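Unit 2: Gathering Demonstrations
Course notes, Dandthorpe, August 2022

A learned policy is only as good as the examples it copies. In this unit we cover how episodes are collected on the two-arm bench, and what makes an episode worth keeping.

Terms
Episode: one attempt at a task, from the start pose to the stop signal.
Operator: the person driving the arms.
Prompt: whatever tells the operator, and later the policy, what to do.

Before recording
Check that both wrist views and the fixed view are live. Set the start pose. Shuffle the objects by hand between episodes — a policy trained on one layout will learn the layout. Leave a few unrelated objects in the workspace and move them now and then.

During recording
Move at a steady pace. If a grasp slips, try again and keep recording. Recoveries are useful and we have too few of them. Stop only for a collision or a lost view.

The spelling task
The target word is written on a board inside the workspace, so the prompt is part of the image. The operator picks letter blocks from a pile and sets them in a row. The Oravec set has 1970 episodes of this task, some nine of them per word in the long tail.

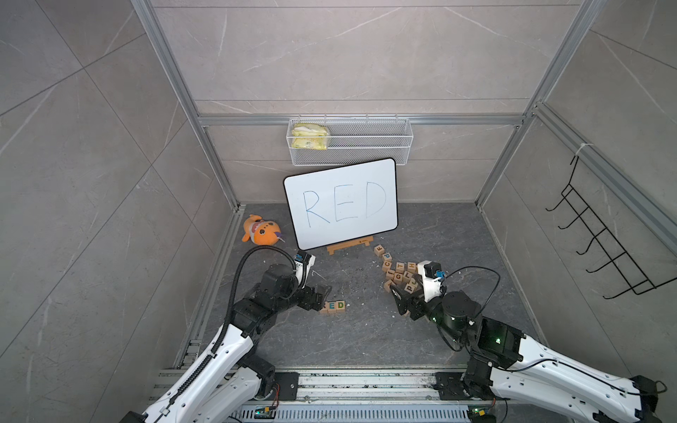 Fig. 2. Spelling task, target word RED, with three blocks in a row and the right gripper at the pile.

Labels
Mark each episode as complete, partial or failed. A correct word with a tilted block is complete. A wrong order is partial.

Reading for next time: the Stireck logging guide, sections on time stamps and dropped images.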